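13 October 2025

Open day at the Wadmont lab. Left here at 6 with the spare fingers and the laptop, back late, so writing this up from notes while I still can read them.

They ran the two-arm table for visitors all morning, in groups of 12. The Colov planner was doing the picking and the people from Gosling had brought their grasp scoring, which runs next to it and gives a number before the arm commits. I had only seen it in slides. In person it is slower than I expected, but the delay is easy to live with.

Most of the questions from the public were about speed and price. A few were better. One visitor asked how the arm knows it has hold of something if the surface is smooth, and the host gave a fair answer: often it doesn't, and they go by motor current and finger gap.

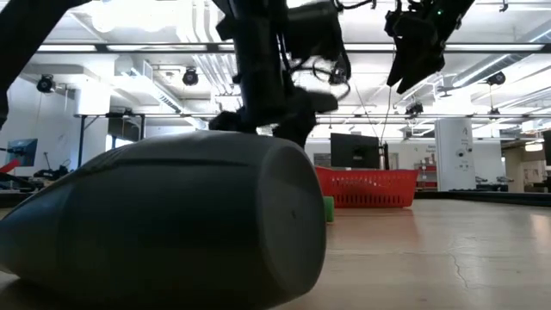 After lunch we got time at the table ourselves. Asked for large rounded items lying on their side, as those are what we lose most at home. Out of 50 tries in their log from March they had marked 4 as slips, all on approach angles well off vertical. Our own rate is a lot worse, but we have been closing too fast - I'm fairly sure of that now.

Other things to keep:
Cable slack at the wrist. They leave more than we do.
They redo the camera calibration each morning before anything moves. We do ours when somebody complains.
Emura pads on the fingers are on order there too, same long wait as us.

To do: lower our closing speed and repeat the side-lying set. Ask Gosling if the scoring will run without the Colov planner. Return the visitor badge, still in my jacket.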